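Sestemo Teach Kit, reviewed after a long loan

The Sestemo Teach Kit is a package for recording demonstrations on an arm you already own. It contains a leader handle for remote control, a flange button for hand guiding, a straight rod tool and a license for the recording software, Prandura. It does not include an arm, a camera or a table. We tested version 4 of the software, which changed the file layout, so comments on export below do not apply to earlier releases.

Our test task was planar pushing. The operator uses the rod to move small blocks across a wooden board, one block at a time, to a place named in a short instruction. Pushing is a fair test of a teaching interface. There is no grasp to hide behind, and any lag or stiffness goes straight into the path of the block.

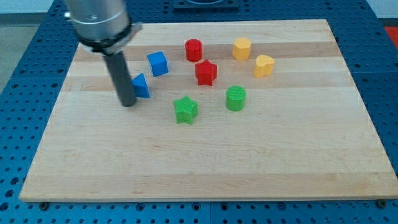
Photo: Ronja Rønning

The blocks are in red, blue, green and yellow, two of each, and the shapes matter more than the colors. A cube accepts a push on a flat face and travels more or less where it is told. The cylinders roll off the side of the rod if contact is slightly off center. The stars rotate whenever the rod meets a point instead of the notch between two points. The heart is a special case and I would leave it out of an operator's first session.

Hand guiding

With the flange button held, the arm goes compliant and can be pulled about by the wrist. Out of the box the damping is too high for pushing. Small corrections arrive as jerks, because the operator builds up force before anything moves. Gregor Laing reduced damping to the lowest documented value and this was mostly cured. There is a height lock, set in the software, which keeps the tip at a fixed distance from the board. Use it. Without it, two of us pressed the rod into the wood while concentrating on the block.

The drawback of hand guiding is the hand. It enters any overhead view, and a policy trained on those recordings may learn to look for it. Prandura offers to replay the trajectory without the operator and record the images then. For free motion this works. For pushing it does not, as the block rarely finishes in the same place on the replay.

Remote control

The leader handle is the reason to buy the kit. It clamps to a bench, has 6 axes and weighs little enough to use for a morning. Motion scaling is adjustable, and at half scale Senga Jardine could take a star by its notch and turn it in place, which I could not do by hand guiding at all. Measured delay between handle and tip was about 65 milliseconds on a wired network. You notice it when reversing direction and otherwise stop thinking about it.

There is no force feedback. Contact has to be judged by eye, and with a dark rod over a small block the judgment is poor from some angles. Operators settled into approaching slowly, pausing, then pushing. That pause is in all of our data and will have to be trimmed.
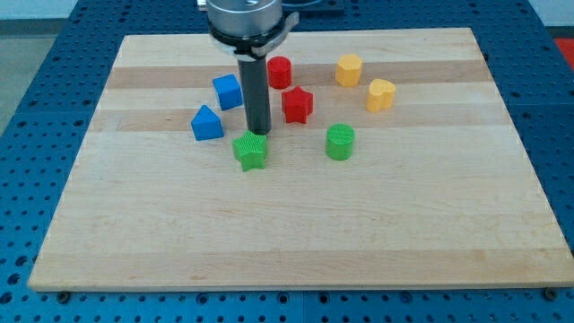
Urquhart, July

Starting a push on the green star is where the height setting shows its worth. If the tip is too high it rides over the block's upper edge; too low and it drags on the wood. The lock can be changed in the middle of a recording from a thumbwheel on the handle, a good idea let down by a wheel with no detents. Wilma Forsyth put tape on it to mark the working position.

Recording and export

Over the loan we recorded 1416 demonstrations. Start and stop are on the handle, along with a discard button that asks for no confirmation and sits too near the stop button. Instructions can be typed before or after the recording. After is better, as operators change their minds.

Files carry joint positions, tip pose, handle pose and camera frames on a common clock. Export to the Gondar format is a single menu item and took four attempts to get right, the first three failing on a time zone setting the manual does not mention. Support answered the same day with the correct line for the configuration file.

The rod

It is a plain cylinder with a rounded end, and I have no complaint about it. The collar screws need checking at the start of each day. Spares are sold singly.

Verdict

Recommended for the handle and the clock synchronization. Labs that only want hand guiding can probably get it from their arm's own controller. Buyers planning contact tasks should ask Sestemo about force feedback before ordering; we were told it is under consideration and given no date.

Reviewed by Ruairi Galbraith. The loan unit has been returned.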